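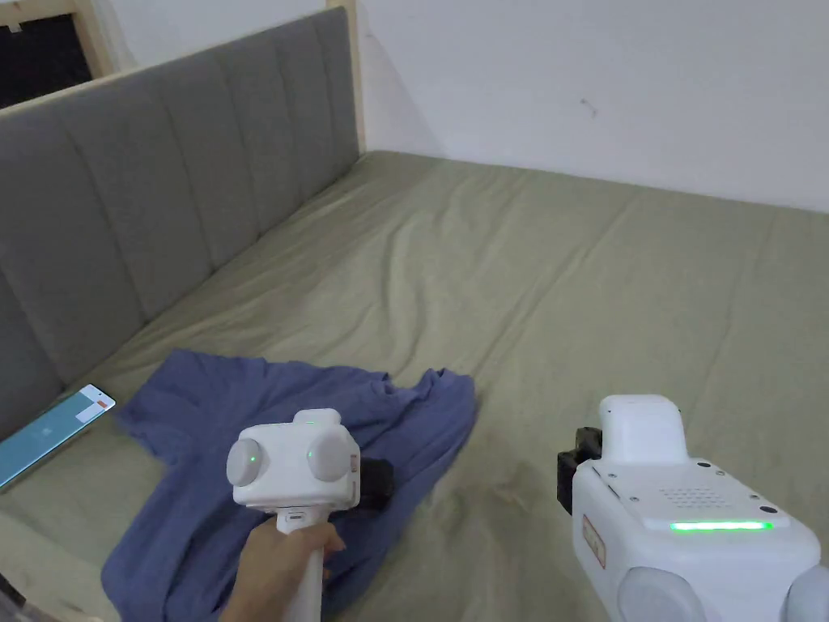 Walk-Through Checklist, Folding Station, Tundthorpe
Inspected 25th January by Kobina Annan. Comments are mine. Please stop correcting them in pencil.

1. WORK SURFACE
Height: OK
Stable: OK
Comment: It is a bed. The form only has boxes for "bench" and "conveyor," so I wrote it in. Operators who used to stand at the Mensah folding table now lean over a mattress, and two of them have mentioned their backs. Kneeling pad requested in August. Requested again.

2. HAND-HELD GRIPPERS
Housings free of cracks: OK
Status lights working: OK
Finger screws tight: OK after adjustment (one pair)
Straps: WORN, replace two
Comment: The grippers record how our people fold so that the Flirnance line can learn to do it. Fold quality is now discussed in meetings by people I have never seen fold anything. 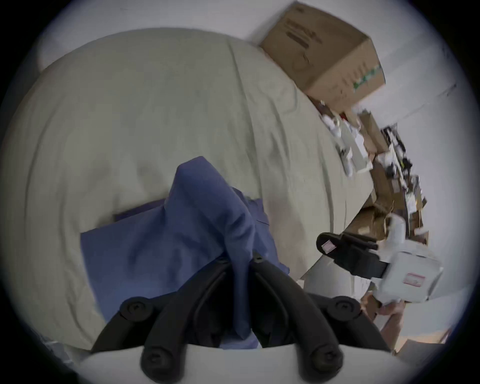 Item 2. Gripper fingers on blue cloth, second gripper at right.

3. HOUSEKEEPING
Walkway clear: OK
Far side of bed clear: NO
Comment: Cardboard, papers, packaging. Nanden says the pile belongs to shipping. Shipping says Nanden. I don't need to know who owns it, I need it gone by the next visit. Same comment as last time, same pile as far as I can tell.

4. OPERATOR WORKLOAD
Target per shift: 142 folds
Highest logged: 195
Breaks: 10 minutes, every hour
Breaks taken: SOMETIMES
Comment: Closing your hand on a gripper all morning is a different job from smoothing a shirt with your palm, and the wrists know it. Whoever logged 195 should be thanked and told never to do it again. Rotation sheet is posted but the last name on it left before Christmas.

5. PERSONAL ITEMS
Phones off the work surface: NO
Comment: Supervisor says it's being used as a timer. Then buy a timer.
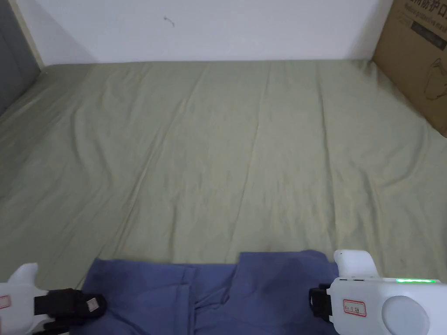
6. TRAINING AND NOTICE
Operators shown emergency contact: OK
Operators told what the recordings are for: PARTLY
Comment: I asked 4 people and got answers ranging from "quality" to "my replacement." Put it in writing, one page, and include what happens to the folding jobs once the line is running. If that isn't decided, write that down too.

RESULT: Pass with actions
Open: 1 (pad), 2 (straps), 3 (pile), 4 (rotation), 5 (timer), 6 (notice)
Signed: K. Annan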